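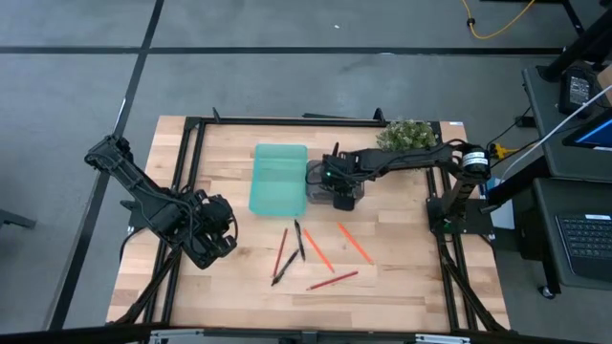 Temps de lecture : 4 minutes

La rivière n'avait pas encore débordé quand Marcelino Guerra descendit à la cave pour la troisième fois de l'après-midi, sa lampe dans une main et dans l'autre un bol de soupe qu'il avait oublié de poser en chemin. Il pleuvait sur Flamodau depuis la Toussaint, avec des pauses si courtes qu'on n'avait pas le temps d'étendre une chemise, et tout le bourg vivait depuis le début de novembre avec l'oreille tendue vers le bas du village, du côté du vieux pont, là où l'eau change de voix quand elle monte.

Marcelino relevait l'échelle depuis tant d'années qu'il ne se souvenait plus très bien qui la lui avait confiée. C'était une règle émaillée, vissée contre la deuxième pile, et deux fois par jour il allait lire le chiffre et le notait dans un cahier à carreaux, avec le vent et l'état du ciel, et parfois, il faut bien l'avouer, une remarque sur les canards. Ce jour-là, à quatre heures, il avait écrit 138 centimètres. Il avait souligné le nombre, puis il avait regretté de l'avoir souligné, comme si le trait pouvait donner des idées à la rivière.

Son chien, qui s'appelait Trevor et qui n'aimait l'eau sous aucune de ses formes, l'attendait en haut de l'escalier.

— Rien du tout, lui dit Marcelino. Sec comme un biscuit. Viens, on remonte les pommes quand même.

Ils remontèrent donc les pommes, du moins l'un des deux les remonta, cageot après cageot, puis les bocaux de haricots, puis la luge des enfants qui étaient grands maintenant et vivaient dans des pays où il ne neigeait pas. La cuisine prit peu à peu l'allure d'une brocante. À la radio, une dame très calme annonçait que la perturbation s'attardait sur les hauteurs de Fuvley, qu'il fallait compter encore 100 millimètres avant le matin, et que les riverains étaient invités à la prudence. Marcelino trouvait toujours que cette dame avait une voix à lire des contes, et il baissa le feu sous la soupe pour mieux l'entendre.

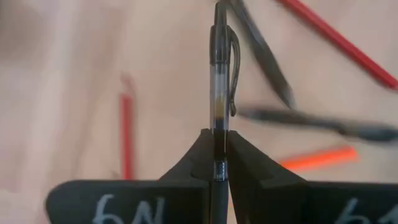
NOUVELLES ET RÉCITS

Vers neuf heures, on frappa. C'était la petite Stiko, enfin, celle qu'on appelait encore la petite alors qu'elle avait passé trente ans et conduisait le car scolaire. Elle portait un ciré jaune beaucoup trop grand et tenait contre elle une poule enveloppée dans une serviette de toilette.

— Le pré est sous l'eau, dit-elle. Les autres sont au grenier, mais celle-là ne supporte pas les autres.

Il la fit entrer, bien sûr, elle et la poule, et il servit deux assiettes en poussant les bocaux du coude. Ils parlèrent de la grande crue, celle que Marcelino avait vue enfant depuis les épaules de son père, quand l'armoire de l'institutrice était partie toute droite au milieu du courant, portes fermées, avec une dignité dont on parlait encore aux mariages. La petite Stiko connaissait l'histoire par cœur, mais elle la redemandait chaque hiver, et chaque hiver l'armoire descendait un peu plus loin.

À minuit, ils allèrent ensemble au pont. Le vent avait tourné — il venait du nord à présent, plus froid, avec une odeur de pierre — et la pluie se faisait fine, presque hésitante. Marcelino se pencha, le faisceau de la lampe tremblant sur l'eau brune, et il lut le chiffre, puis le relut, puis passa la lampe à sa voisine parce qu'à son âge on se méfie de ses yeux quand ils annoncent de bonnes nouvelles.

— Elle a baissé, dit la petite Stiko. De 13 centimètres, à peu près.

Ils restèrent là un bon moment, à écouter. Derrière eux, une à une, des fenêtres étaient encore allumées, et quelqu'un, rue du Four, entrouvrit un volet pour demander ce que disait l'échelle. Marcelino cria la réponse. On l'entendit passer d'une maison à la suivante, portée par des voix en robe de chambre, jusqu'en haut de la côte.

De retour à la cuisine, ils trouvèrent Trevor couché de tout son long devant le poêle et la poule installée sur un cageot de pommes, chacun regardant fermement de son côté. Marcelino ouvrit le cahier, tourna la page et chercha longtemps ses mots. Il nota l'heure, la hauteur, le vent du nord. Puis il ajouta, en plus petit : « Une poule à la maison. »

Contact | © Tous droits réservés | Haut de page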